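Program Notes on the Drawer Task Collection

28th February

The Wornent collection for the Alva learning system has now reached 157 accepted demonstrations of the drawer task. I have been responsible for the review of these recordings from the outset, and I wish to set down several observations before the next round begins.

The first examples were gathered in November. At that stage the written protocol asked operators to complete the task "in a natural manner." This wording was a mistake, and it was mine. Operators differed widely in how they approached the handle, how long they paused, and where they let the arm rest between steps. Differences of this kind are useful to a learning system when they are intended and recorded. In November they were neither, and nearly all of that month's recordings were set aside.

The revised protocol divides the task into 6 stages, each with its own start and end mark. The operator guides the simulated arm through Praltar, our control software, and a second reviewer checks the marks afterward. Starting positions for the arm are drawn from a list of 12, so that the system does not come to depend on a single line of approach. A demonstration is rejected if any stage is missing its marks or if the furniture is struck with enough force to move it.

Failed attempts are now kept in a separate set named Bolus. Opinion within the program remains divided on their value. My own view is that a recording in which the grip is lost and then recovered teaches something that a clean recording cannot, provided that the moment of failure is marked correctly. Marking it correctly takes time, and our reviewers have had little of it to spare.

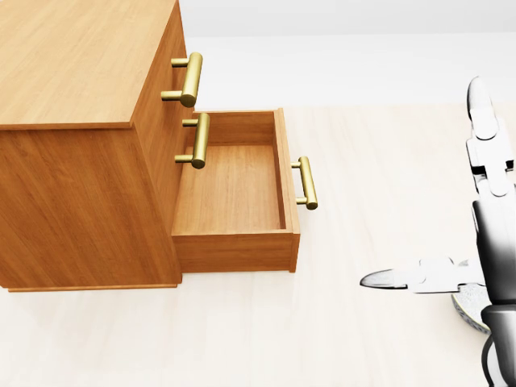
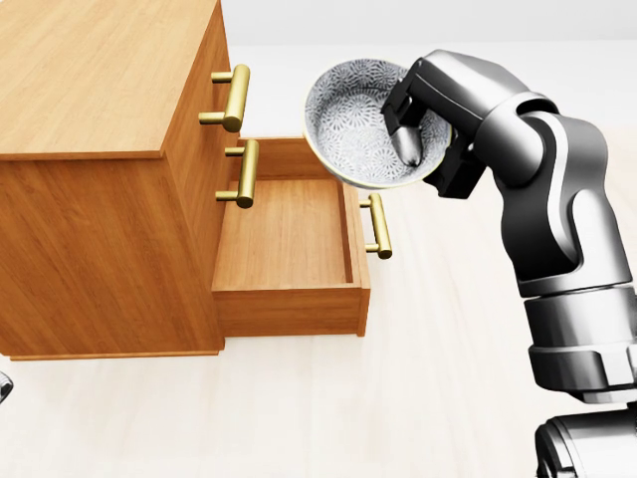
Simulated cabinet with the bottom drawer open; the bowl is in the gripper in the second view.

The question of pace has not been settled. Several operators work slowly and with great care, and their recordings pass review at a high rate. The system trained on those recordings is also slow. When we asked the same operators to work faster, the rejection rate rose and the marks at the stage boundaries became less exact. For the coming round, each operator will record 8 demonstrations at a comfortable speed before any request is made to increase it, and the two groups will be stored under different labels.

I have also asked that comments from operators be entered on the day of recording. Those entered a week later have tended to repeat the protocol back to us, and are of limited use in review. The comment field in Praltar will be made longer for this purpose.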